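Morsy food tubs, set of 17
Reviewed November 9, 2018

I bought these from Wallero in July, having decided that my leftovers deserved better than a saucer balanced on a bowl. The lids snap shut with a noise that wakes the dog. After 83 trips through the dishwasher (my tally, kept out of spite towards the Rekard set before them) only one has warped, and it was the one I liked. Curry stains, naturally. Tall soup tubs stack well; the flat ones slide about like trays on a ferry.
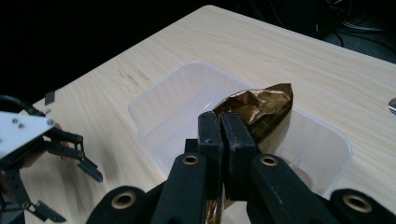
Verdict
Decent tubs, daft lids. Buy them on offer.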